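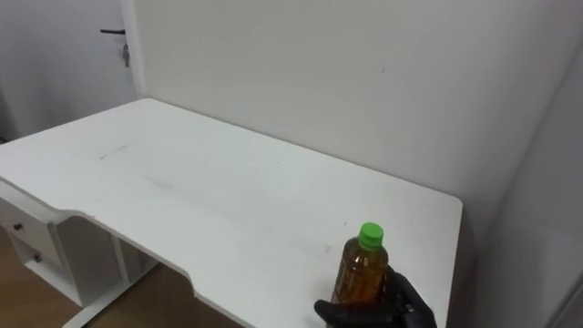

White desk with curved front edge and two-drawer unit, bottle of what looks like tea at right. Top smudged and scuffed.

Progress note, Stullside study room refit
To: Marina Sarantis
From: Doaa Hegazy
Period: January

Short one this time, sorry, Clive needs the numbers by 4 pm.

Desks. The white ones with the curved front are the type we're keeping. Surface is sound but marked. Gray smudges, a smear across the middle, one short dark streak toward the back, a scuff near the front edge. Nouhaila went over a spare top with a damp cloth and most of the gray came off. Dark streaks didn't. She wants to try a melamine cleaner before we talk about replacing anything. I agree, new tops are 900 each from Dobos and that's without delivery.

Drawers. Keeping the white units with the small round knobs. Two drawers per desk is plenty for what people store. Some runners elsewhere in the room are stiff, Buppha has a list. Spare knobs ordered from Zamadow, not arived yet.

Drinks. Still no decision. Bottles with a screw cap are fine by me, open cups are what did the damage last year. Proposed wording for the sign: "Capped bottles only at the desks." Clive wants water only. Tea drinkers will not be happy. Please pick one so we can print it.

Walls. Pale color stays, no repaint in this phase. Saves us a week.

Money. Spent to date 972 out of the 1,000 released for this phase. Leaves 28, which will go on cleaner and cloths. Terna invoice for the chair feet is in that figure, the Zamadow knobs are not, they come out of the small repairs line.

Behind on: cable covers (wrong length sent, going back), lamp for the back corner, labels for the drawers.

Next:
Finish cleaning the desk tops, Nouhaila
Runners and knobs, Buppha
Quote for edge repair on the worst tops, me
Sign, as soon as we hear from you

Need from you: the drinks decision, and a yes or no on releasing the second part of the grant before teh edge repair quote comes in. Would rather not wait, the room is booked again from Sunday.

Doaa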